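February 24, 2018

Writing this on the bus, so short. Feet killing me.

Second week of the arms on our side of Mohamedi. Obadia wanted the folding line split, half of us on sheets like always, and the other half taking turns at the Clustik table. My turn today. Was dreading it. Came in at seven and the thing was already running, little twitch, stop, little twitch, stop. Kibet had beaten me to the good stool.

So the job at the table. You feed it. Shake the towel out, lay it down, step back, hit the pedal, wait. If it drops a corner you flatten it again and hit the pedal again. Then write on the sheet what went wrong. I've folded towels eleven years and never once wrote down what went wrong with a towel.

It's easier on the shoulders, I will say that. By lunch on a normal day I've got the burn right between the blades and today nothing. But my head was tired in a way I don't know how to explain to Mom. You can't drift. On the line I can think about supper, the car, whatever, hands just go. At the table you watch and watch and then it needs you for three seconds and then you watch.

And you can't talk. Not a rule, just the way it is. Sheets takes two people so you've always got somebody's face at the other end. At the table I had my back to everbody. Kibet says he likes it, says it's the first quiet he's had since his twins. OK for him.

Numbers got read out at break. Our line did 800 before lunch, the table did 63. Everybody laughed, a bit too loud I thought. Obadia didn't laugh. He said give it till May. Didn't say what happens in May and I didn't ask — should have. Denise asked if the hours stay the same and he said there's no plan to change hours "at this time." I wrote that on my hand so I'd get it right.

To be fair to him he did get us the 40 minutes of paid training, and he's put in for a pay step for whoever learns to do the resets. I might go for it. Don't want to be the last one to learn. Also don't want to be the one who taught it my job, if that's what this is. Went around and around on that all afternoon, no answer.

The Bonach order came in late, all gym towels, they went to the line. Table only gets the small squares for now.

Forgot to call the dentist. Tommorow.
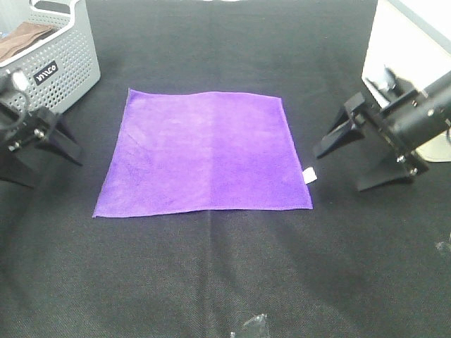

What gets me is how fussy I've gotten about laying one down. Kibet says square to the table or don't bother. I thought I was careful and mine still came out crooked, the left side kicking out at the bottom, on a plain purple towel with nothing tricky about it. On the line I'd never have looked twice, you just grab and fold. Now I see every care label sticking out. Bits of plastic on the black cloth too, I went by that table all last week and never would've noticed, now it bugs me like crumbs in a bed. Going to ask Obadia for a lint roller and a second stool. And I'll ask him about May, in front of people this time. My stop.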